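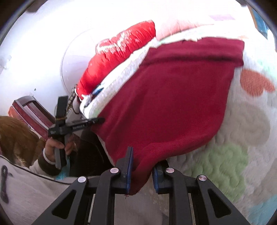
Yasaman Ansari asked whether fleece should be folded on a bare mattress or on top of the quilt, as the first notes allowed both. Quilt on, spread flat, for every entry in this release.

# Dotby Bedding and Fleece

A set of pictures and short notes on laying out and folding dark red fleece on a bed. Version 3 holds 605 entries.

## Contents

- `pictures/` – one folder per entry
- `notes.csv` – fold state, surface, remarks
- `terms.md` – the words used for folds and edges

## Fold states

| Value | Meaning |
|---|---|
| `flat` | no layer turned over |
| `part` | at least one layer doubled, some left single |
| `done` | folded to final size |
| `unclear` | state can't be read from the picture |

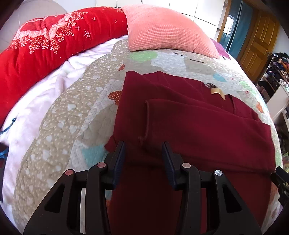 *Maroon garment with a broad fold across its right half, on a quilt with a heart-patterned border.*

A seam is noted only where it can be followed by eye. Creases do not count as folds – version 2 mixed the two, and Shirin Azimi has gone through the affected rows again.
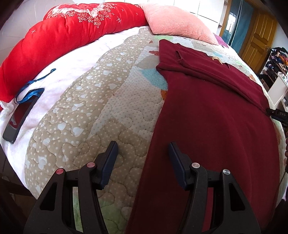 Colour is entered as `dark red` throughout. Earlier rows used `maroon`, `wine` and `burgundy` for the same cloth, and strong window light makes finer shades unreliable. Quilt patches are not labelled one by one.

## Known gaps

- Patterned quilts hide small items such as tags.
- Pale bedding next to a window may lose its edges.
- 4 rows have an empty `remarks` field.

Corrections to Annelore Brinkmann, with the row number. The next check is planned for May.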